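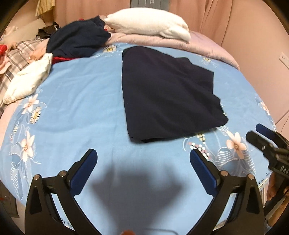
The light blue sheet with the flowers and leaves.

I slept badly for most of last year and blamed the mattress, the neighbors and coffee. Then in July I changed the bedding, mostly out of heat, and slept through to 6:30 for the first time in months. So I've been reading about sheets, and these are my notes.

Thread count was where I started. The packages in the stores go up to 1,000 and the price goes up with them. My old set was one of those. It was heavy and held heat like a coat. From what I've read, the high numbers often come from counting each strand in a twisted yarn separately. The sets I like now are a good deal lower, and one of them doesn't give a number at all.

Fiber matters more to me. I've had polyester blends that never wrinkled and never felt cool either. 100 percent cotton in a plain weave (percale on the label) is crisp and a little noisy the first few nights. Sateen is smoother and warmer. I use it in winter.

I bought two sets from Farah, the linen shop in Mestlow, next to the bus station. One cost $80, more than I wanted to pay. The other was on the clearance shelf. After a winter of washing I can't tell which is holding up better. The owner told me to skip fabric softener, and the towels have improved too.

Washing: warm, not hot, once a week. I hang them on the line if the weather allows and fold them the same day. I still can't fold a fitted sheet. Velimir Georgiev at work showed me his way with the corners tucked into each other, and I got it right once.

Pillowcases I change more often, every three days or so. I keep around 5 in the closet and that covers it.

Next is a lighter blanket. The one I have came from my aunt in Nerham and it's wool, fine for January. If anyone has a cotton one they like in a full size, leave a comment. I don't want anything with a fringe.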